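Speaker notes - "The stop that didn't stop"
Slot: 15 minutes plus questions. Keep the water bottle off the lectern.

Opening. Say hello, say where I'm from (the Kivasdale lab, tabletop group) and go straight to the story. No agenda slide. People wake up when you start with a fault, and this one is a beauty!

So, August. We had been running household tasks on the Ernard setup for weeks, towels, cups, trays, stirring, all the stuff that looks easy until you try it. 3,887 grasps in the log at that point. I was feeling pretty good about us. Then a gripper was told to open and it kept right on squeezing.

Pause here. Let them guess. Somebody always says "bad motor."

The motor was fine. The open command went out, the controller said thank you very much, and the screen showed "open." The jaws stayed shut for 10 full seconds. On screen, everything was green. I love this bug, because every single part was doing what its own manual said it should.

Next slides: the kind of work we ask of these grippers. Give people a moment to look before talking again. 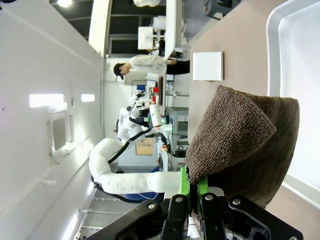
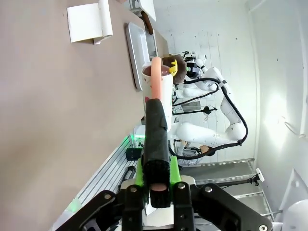
Towel in the first one, rod and cup in the second.

Back to the fault. Explain the chain slowly, I rushed it at the practice run:
The arm and the gripper each have their own message line. When the arm line got busy, gripper messages waited in a queue. We knew that. What we had missed was that the status on the screen came from the last command sent, and never from the jaws themselves. So the screen was telling us what we had asked for. Say that sentence twice.

Then the scary part. The soft stop used the same queue! Press it at the wrong moment and it sat there in line behind everything else. The hard stop cuts power on its own wire and was never affected, be very clear about that, or the questions will all be about it. Nobody was hurt. We lost one cup.

How we found it. Chae is our logging tool, and it had only been saving commands. We added the measured jaw position and went back to work. Over the next 1,314 grasps the two lines on the plot came apart again and again, mostly by a hair, a few times by a lot. Show the plot. Point at the big gap on the right with the laser - it's much more fun than the average.

What we changed:
Screen status now comes from the measured position.
Soft stop has its own line.
If command and position disagree for too long, the arm holds still and beeps. (Do the beep. It got a laugh last time.)
Before each session we pull the soft stop once with the arm line loaded on purpose.

If time is short, skip the Jallard controller comparison. If there's time, it's worth it: same queue, same trap, different box.

Ask the room: who here has a status light that only repeats the command? Wait for hands. Then take questions, and leave the plot up.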